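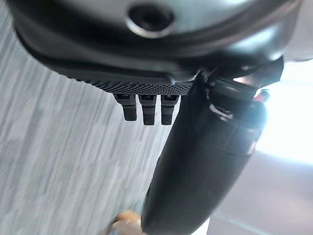 Home Rooms Gallery Before & After Contact

Search this site Type a keyword Go

The Guest Room at Praston

April 26, 2018

The guest room is back in use, and I'm so happy with it! When Rosalinda Sison first walked me through the upstairs at Praston, this was the room with the ironing in it (and the exercise bike, and 91 paperbacks that Leonora Soriano had promised to collect). Now it's a place where you'd want to sleep in on a rainy morning. We kept it very plain – light wood, white bedding, grey walls – and let the furniture do the talking.

Rodel Sarmiento did all the painting, two coats, and he went back over the corner by the door because he didn't like how it looked at night. The furniture came from Matsuda, the little shop out past Atdale. We spent $682 there for the bed and the nightstand together, delivered, and I still think about the chairs we left behind.

The bed and the nightstand

A white duvet on a pale honey-colored frame – I could look at this combination all day! The nightstand is the same light wood, with drawers for all the bits and pieces. I love the square leg, and I love how crisp the black skirting looks running between the soft grey wall and the carpet. The black and the teal on top of the duvet are still waiting to be folded, and that blue-green is so pretty against the white that I'm now hunting for a throw in the same shade.
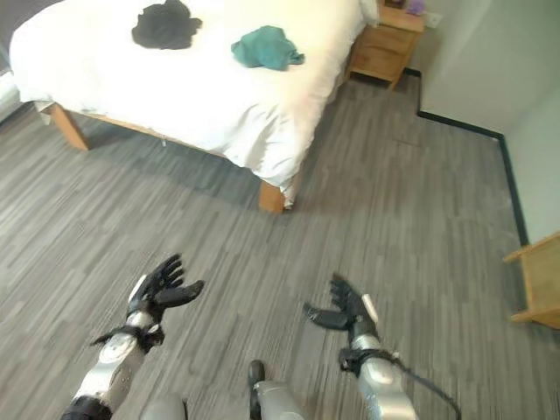

What's next

Curtains! Rosalinda wants linen and I want something heavier, so we have samples coming from Wunach and we'll hang them both for a few days before we pick. There's a reading lamp on order too. Alfredo Dalisay is building a low bench for suitcases, 58 inches long, and he has promised it for May. He's matching the wood to the bed, which took three trips to the lumber yard and a lot of squinting.

Rosalinda's first guests are her cousins, and they're staying a whole week. I'll add the bench and the curtains to this page once they're in.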